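Notebook, July 2020, Friday

Pitching simulation, second go. Really pleased with this one! Beverley Catterall sent over the Perkton softball squad's season log, 324 at-bats, all typed up by hand (bless her), and I finally have it feeding the model without the rise ball turning into a slow drop halfway to the plate.

Ran 1000 innings overnight against the Standia line-up. Strikeouts are close to the log now, walks still too high. I think the umpire zone is a touch narrow at the knees, so I've widened it and left everything else alone. Khrystyna, if you pick this up before me, please don't touch the spin values yet, they took me two evenings.

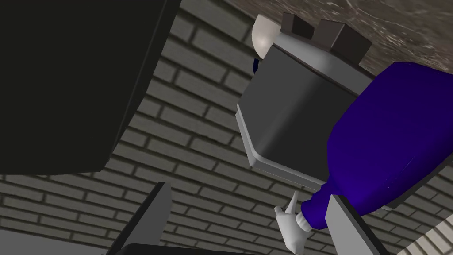

The bit I'm most excited about is the changeup. With the old settings batters sat on it every time. Now the swing starts early, as it should, and we get those weak little grounders to second that Fedoruk's pitcher lives on. Lovely to watch them come through in the output!

Still to do:
Bunts (none at all so far, must be a missing case)
Stolen bases, ask Khrystyna Stasiv for her timings
Short run of 100 innings with the Rorar bat settings, then compare with last night's

Beverley wants the walk numbers before practice, so zone first, bunts after.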